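演讲备注：小型档案室的借阅卡与编目
2024年10月4日，Althorpe 地方文献交流会，下午场
时长30分钟，提问另计

开场先报题目，不念简介。讲义在门口桌上，没拿到的散会后再拿。
先问一句：在座有多少人的馆里还在用纸质借阅卡。等举手，不点名。

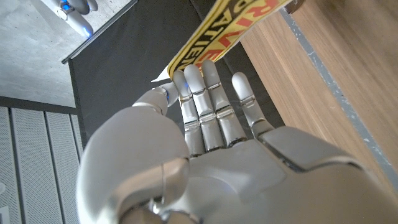
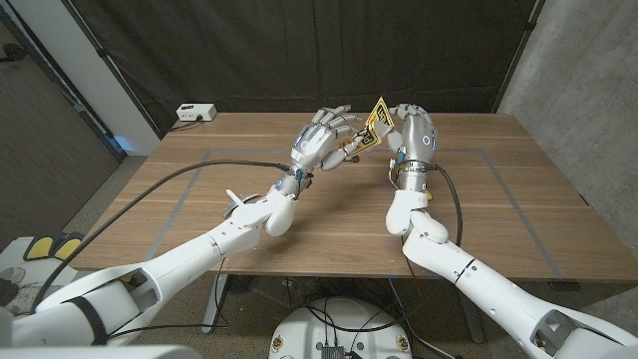
今天讲的是借阅卡，范围限于乡镇一级和企业内部的小档案室，藏量在几千件上下，没有专职编目人员。大馆的做法这里不讨论。我用的材料主要来自 Zitden 档案室，那边原来是一家纺织厂的资料科，厂子合并以后，图纸、工资册、会议记录一起转了过来，登记在册的有3,098件。卡片这种东西，大小以手指捏得住为准，刚才两张图里的黄卡就是这样，几根手指就能碰到卡的边。黄色在灰白的东西旁边很显眼，Zitden 后来给外借件换代卷卡，选的也是黄色，插在一排灰卷盒中间，站在过道里就能看出哪一格缺件。

（停一下，喝水。翻到“旧卡”一页。）

旧卡的情况。Zitden 接收时，卡片有三种规格，分属三个时期。最早的一批是厂里自己裁的，纸厚，边不齐，正面写题名，背面记借阅人和日期。第二批是统一印的，栏目多，但一半栏目从来没填过。第三批是空白卡，字迹潦草，有的只写了柜号。三种卡混在同一个抽屉里，按什么顺序排，接收清单上没有交代。

我们的第一个决定是不重抄。重抄一遍看起来整齐，可是旧卡背面的借阅记录会跟正面分开，以后再想查某份图纸在哪一年被谁调走，就查不到了。做法是旧卡原样保留，另做一张新卡放在前面，新卡上写旧卡的位置。这样抽屉厚了一倍，柜子不够，从别的科室调了两个。

这里可能有人会问为什么不直接扫描。扫描做了，放在后面讲。

（翻页，“新卡栏目”。）

新卡只设7个栏目：件号、题名、年代、形成单位、存放位置、旧卡位置、备注。逐项说明：

件号一律流水，不带分类含义。以前的号里夹着车间代码，车间改过名，号就乱了。
题名照抄原件。原件没有题名的，由编目人拟，加方括号。
年代写到年。只能推断的，写推断依据，依据放备注。
形成单位用当时的名称，不用合并后的名称。这一条争论最久，反对的意见是读者只认识现在的名字。折中办法是另编一份单位名称对照表，挂在阅览桌旁边。
存放位置写柜、层、盒，不写房间。房间搬过两次。
旧卡位置写抽屉号和顺序号。没有旧卡的写“无”，不留空。
备注不限格式，但不超过两行。

（看时间。到这里应当过了十分钟，超过的话，下面 Dresano 的部分只讲结论。）

对照的例子是 Dresano。那边规模比 Zitden 小，由镇上的图书室兼管，起步也晚。他们一开始设了很多栏目，包括纸张种类、装订方式、页面破损程度，打算一次做全。做到第73张停了下来，原因很简单，一张卡要填大半个小时，兼职的人每周只来一个下午。后来改成先填件号、题名、存放位置，其余的等有人来借这一件时再补。改完以后进度正常了，缺点是很少有人借的那些件，卡片至今还是半空的。

两边比较下来，我的看法是：栏目数量应当由每周能投入的工时决定，先算工时，再定栏目。这个次序反过来，多半会中途停下。讲义第二页有一张空的工时表，可以拿回去填。

（翻页，“外借”。）

外借和代卷卡。原件离开柜子，原位必须插一张代卷卡，写件号、借出日期、借阅人、应还日期。代卷卡比卷盒高出一指，露头。还件时抽出代卷卡，在借阅登记簿上销号，卡片擦净再用。用铅笔写，不用签字笔。Zitden 试过一次性标签，贴在层板上，胶痕很难清理，后来不用了。

盘点定在每年3月。只查代卷卡，逐张对登记簿，不查全部原件。全部原件的清点几年做一次，时间由各馆自定。

（翻页，“扫描与检索”。）

扫描。新卡和旧卡正反面都扫，文件名用件号加卡片类别。检索软件用的是 Mao，一个很小的目录程序，单机运行，界面只有一个搜索框和一张表。选它是因为数据可以整表导出，以后换别的软件不用重新录入。功能上有两个不足：一是不能按旧卡位置排序，二是备注栏换行以后打印会错位。第一个问题靠导出后另排解决，第二个问题没解决，所以备注写成一行最好。

纸卡不撤。停电、机器坏、管理员不在的时候，读者翻抽屉照样能找到东西。两套并行就要求改一处必须改另一处，规定是先改纸卡，在卡角点一个铅笔点，录入以后把点擦掉。每月底翻一遍，看还有没有带点的卡。

（如果时间够，讲卡片用纸；不够就跳过。）

用纸：无酸，厚度以直立不弯为准。太厚的卡，抽屉很快就满。颜色只用两种，白色为常设卡，黄色为代卷卡。曾经有人提议按年代分颜色，试了几周，补卡时经常缺某一种颜色，就取消了。

提问环节。预计会问到的几点：
涉及个人信息的工资册怎么处理。答：单独编号，不进公开目录，借阅需要审批，审批表样式在讲义附页。
旧卡字迹褪色怎么办。答：先扫描，不描，不加固。
一个人能不能做。答：可以，栏目减到三个。

散会前提醒：讲义背面有 Zitden 新卡样张，可以直接复印。要电子版的，在签到表上留邮箱。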